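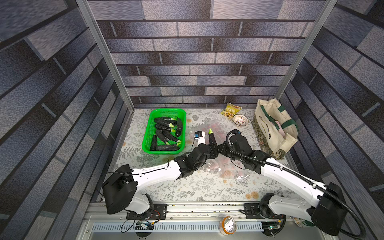
Martes, 29 de mayo de 2018
Por Babatunde Abubakar, Comunicación Nornik

NÚÑEZ - La cooperativa hortícola Nornik abrirá en julio un servicio de reparto semanal de verdura de temporada para hogares, comedores escolares y pequeños restaurantes de Núñez y de la vecina localidad de Murthorpe. El servicio arrancará con 434 suscriptores, todos ellos inscritos durante el periodo de reserva que se cerró la semana pasada.

Los pedidos se harán a través de Nustance, la plataforma de gestión que la cooperativa utiliza desde el año pasado para coordinar las cosechas. Cada hogar podrá elegir entre una caja pequeña, de 3 kilos, y una grande, de 6 kilos. El contenido se publicará los lunes y admitirá cambios hasta la noche siguiente. Los comedores y restaurantes trabajarán con listas abiertas y factura mensual.

En las primeras semanas las cajas llevarán pepino, calabacín, judía verde, cebolla tierna y lechuga. El tomate se incorporará cuando lo permita la maduración al aire libre, que este año va con retraso por las lluvias de primavera. La cooperativa no comprará producto de fuera para completar los envíos - si una semana falta una variedad, se sustituirá por otra y se avisará al suscriptor por correo electrónico.

«Llevábamos tiempo vendiendo casi todo a mayoristas y el precio nos llegaba cerrado», explica Babatunde Abubakar, responsable de comunicación de Nornik. «Con el reparto directo podemos planificar la siembra sabiendo qué se va a consumir».

El reparto se realizará los jueves por la tarde, con recogida en el almacén de la cooperativa o entrega a domicilio con suplemento. Los envases son retornables y se devuelven en la siguiente entrega. Por cada envase no devuelto en un plazo de 30 días se cargará su coste en el recibo.

Las personas que no hayan conseguido plaza pueden apuntarse a la lista de espera en las oficinas de Nornik o desde la propia plataforma. La cooperativa prevé revisar el número de plazas después del verano, una vez cerrada la campaña de pepino y calabacín.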